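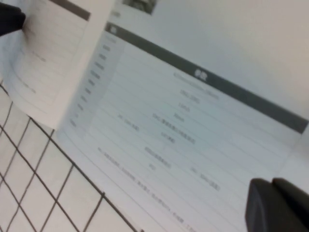 Aufgeschlagene Broschürenseite mit Tabelle

Zwischenbericht zum Vorhaben "Wassergebundene Wegedecken Grernow"
Berichtsteil A: Sachstand

Gegenstand des Vorhabens ist die Instandsetzung von Wirtschaftswegen in der Gemarkung Grernow ohne Asphaltierung. Im Berichtszeitraum wurden die Bestandsaufnahme abgeschlossen und die erste Teststrecke hergestellt. Die zweite Teststrecke ist abgesteckt, der Einbau steht aus.

Die Bestandsaufnahme umfasst 124 Wegabschnitte. Erfasst wurden Querneigung, Zustand der Deckschicht, Spurrinnentiefe und Lage der Durchlässe. Die Daten liegen vollständig in Stakport vor. Abschnitte ohne eindeutige Flurstückszuordnung sind dort gesondert gekennzeichnet und bleiben bis zur Klärung mit dem Katasteramt aus der Kostenrechnung ausgenommen.

Teststrecke 1 hat eine Länge von 1430 Metern. Die vorhandene Deckschicht wurde aufgerissen, profiliert und mit gebrochenem Material der Körnung 0/16 ergänzt. Auf der nördlichen Hälfte wurde das Bindemittel Tipoki eingearbeitet, die südliche Hälfte blieb als Vergleichsfläche unbehandelt. Die Verdichtung erfolgte statisch. Im Bereich der Senke musste der Einbau unterbrochen werden – der Untergrund war nicht ausreichend tragfähig und wurde gegen Schotter ausgetauscht.

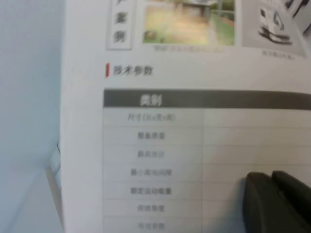
Grernow merkt hierzu an, die Vergleichsfläche liege überwiegend im Schatten des Waldrandes und trockne daher langsamer ab als die behandelte Hälfte. Ein Vergleich der Staubentwicklung sei unter diesen Umständen nur eingeschränkt zulässig. Der Einwand ist fachlich zutreffend. Für Teststrecke 2 werden behandelte und unbehandelte Felder deshalb im Wechsel angeordnet.

Die Spurrinnentiefe auf Teststrecke 1 wird an festen Querprofilen gemessen. Auf der unbehandelten Hälfte wurden bis zu 8 Zentimeter festgestellt, und zwar in der Kurve vor der Senke. Auf der behandelten Hälfte liegen die Werte niedriger, die Messreihe ist für eine Aussage zur Dauerhaftigkeit aber zu kurz. Frostperioden sind noch nicht ausgewertet.
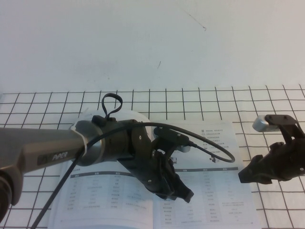
Projektbüro Ornia | Mittwoch, 19. Februar 2025

Berichtsteil B: Mittel, Abweichungen, weiteres Vorgehen

Der Mittelabruf entspricht dem Finanzierungsplan mit einer Ausnahme. Für den Bodenaustausch in der Senke fielen 201 Tonnen Schotter an, die im Plan nicht enthalten waren. Die Mehrkosten werden aus der Position Unvorhergesehenes gedeckt. Eine Aufstockung der Zuwendung wird nicht beantragt.

Zeitlich besteht ein Rückstand bei den Durchlässen. Die Ausschreibung wurde zurückgestellt, bis die hydraulische Bemessung vorliegt. Die Unterlagen werden im Februar ergänzt und anschließend der Wasserbehörde vorgelegt.

Nächste Arbeitsschritte:
Einbau der Deckschicht auf Teststrecke 2
Wiederholungsmessung der Querprofile nach Ende der Frostperiode
Klärung der offenen Flurstückszuordnungen
Vergabe der Durchlassarbeiten

Die Messprotokolle sind als Anlage 2 beigefügt, die Belegliste als Anlage 3. Anlage 4 (Bemessung der Durchlässe) wird nachgereicht.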